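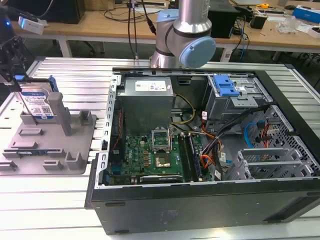 Taking an old office desktop apart, and keeping track of the pieces

October 15, 2026

I have a soft spot for old office towers. They turn up when a business clears out a storeroom, they were built to be serviced in a hurry, and nearly everything inside lifts out without much of a fight. If you have never opened a computer before, a retired Dell is a very kind place to begin, and you can learn most of what you need in one slow evening with a cup of tea (kept on another table, please).

What you need

A Phillips screwdriver, an anti-static wrist strap, some lint-free cloths, a little isopropyl alcohol, fresh thermal paste, and something with compartments to put the parts in. I use a slotted tray for the upright things and a Medano parts box for the screws. An egg carton did the same job for me for years, and I still miss it a little.

Before you open it

Shut the computer down properly, pull the power cord out of the wall, and then hold the power button in for 7 seconds to drain what is left. Unplug everything from the back. Lay the tower on its side with the removable panel facing up and take the panel off. Give yourself more table than you think you'll want — a tower lying down takes up a surprising amount of room, and you'll need space beside it for whatever comes out.

Clip on your wrist strap, fasten the other end to bare metal on the case, and take a few pictures with your phone. Get the cables from a couple of angles. You will be glad of them later, I promise.

The hard drive

I like to start with the drive, mostly for peace of mind, as I don't want it in there while I'm pulling on things. Unplug the data cable and the power connector by their plastic ends, never by the wires. If yours has a plastic bracket, leave it on the drive for now. Stand the drive somewhere it can't be knocked over, and write on a bit of masking tape which machine it belongs to.

The memory

Press the clips at the ends of the slot outward and the module will pop up. Hold it by the edges. If there's only one module and two slots, make a note of which slot it was in, and put it back in the same one when the time comes.

The processor

Go gently here. Take off the cooler first, following the order for your model, and twist it a little if the old paste has gone stiff. Then push the small lever down and out, and let it rise. The metal bracket swings up, and the processor can be lifted straight out by its edges. On boards where the pins are down in the socket, don't touch them at all, and don't let a sleeve or a cloth drag across them.

Clean the old paste off the top with a cloth and a few drops of alcohol. Find the little triangle on one corner of the processor and the matching mark by the socket, so you know which way around it goes. When it goes back it should drop in under its own weight — if it doesn't, lift it out and look again.

Putting it all back

Work in reverse: processor, bracket, paste, cooler, memory, drive, and the side panel last of all. I leave the panel off for the first start, just long enough to see that the fan is turning and no stray cable is leaning on it. If the machine beeps at you, switch it off, unplug it, and press the memory in again, a bit more firmly this time.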